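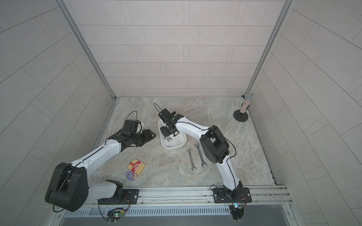

## Pokside wall tile, pale gray

Rectangular, for walls only. Kitchens, baths, laundry rooms, back of a shop counter. Please don't put it on a floor, it's too thin and it will crack. Floor tile is a seperate line, see Comell further down.

**Finish:** satin
**Grout:** sold separately. Light gray or charcoal
**Box:** 700 pieces on a full pallet, smaller boxes on request
**Lead time:** 4 weeks if we're out, otherwise next truck

Staggered or stacked, both fine. For staggered, start from a level line and not from the floor. Floors lie. Dry lay the first two rows. Mix from several boxes as you go, shade moves a little between batches and we can't take back opened ones.

Cuts fine with a snap cutter. Wet saw for outlets and corners.

## Comell marble-look floor

Soft veining, beige and gray. Sheet or plank. Sheet is cheaper and goes down faster, plank is easier to fix later if somebody drops a pan. Leave a gap at the walls and cover with trim. Trim is not in the box!! Ask for it when you order.

Mop with plain water or a mild soap. No wax, no steam.

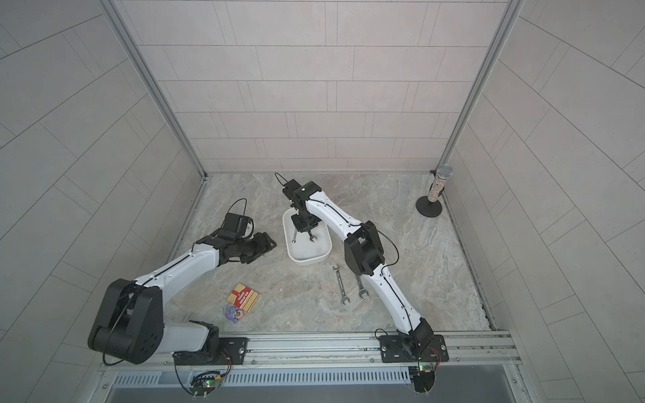 *Pale gray tile, staggered, with marble-pattern floor and metal edge trim.*

## Ordering

- Pallet orders over 3,000 pieces: call first, Padmavathi Kotian does the quotes
- Samples: one of each color, free, you pay postage
- Pickup from the Brenanness yard, bring straps
- Delivery is curbside only. Driver won't carry upstairs

Returns on full unopened boxes, keep the reciept. Special order colors are final.

Ospina adhesive back in stock, 1,000 tubs came in. Ok for both products. Old stock had a blue lid, new one is white, same stuff inside.

Questions on trim lengths go to Yhon Ríos at the yard, mornings best.

Prices updated 3 January 2020.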